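Notes > Opinion > Data collection

December, Koen Bakker
Reading time: 2 minutes

The argument for scripted demonstrations is cost. A script places the objects, solves the grasp and writes out a trajectory, and by morning the folder holds 2,000 of them. At Promunitz we worked that way for the first release of Flusten. The policy trained on it did well in the layouts it knew and poorly in the rest.
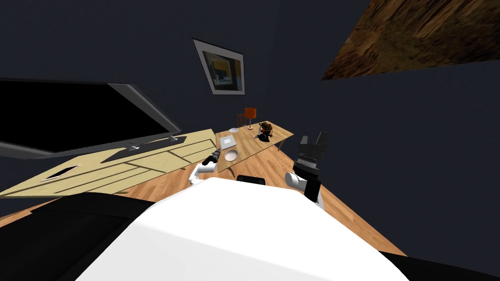
Variety is usually counted in objects, and I think that is the wrong unit. A set should be judged by how many different approaches it holds to the same object. Take a simulated room with a long wooden desk and a white plate at its near end. A gripper can come to that plate from the left, over the grey rectangular item beside it, or from the side where the lamp stands. Swapping the plate for a saucer gives a new mesh. Changing the approach gives a new problem, and the second is what the learner lacks.

For the second release we kept 823 demonstrations, all driven by hand, from seven operators. Each operator had 14 starting poses and no set path. Pauses were left in. So were second attempts, provided the log marked where the first one ended -- a scripted set has none of these, and a policy trained on it has no example of recovery to copy.
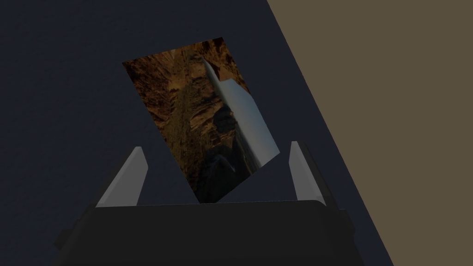
Marloes Mulder objects that hand-driven sets carry the habits of whoever drove them, and that seven people is a small sample of habits. She would keep the scripts and add noise to the start of each run. I accept the first point. Noise at the start does not help with an error made halfway, though, and most of our failures in the Arnton layouts began there. Her proposal would be worth testing with the noise applied throughout, on the same layouts and with the same budget of hours.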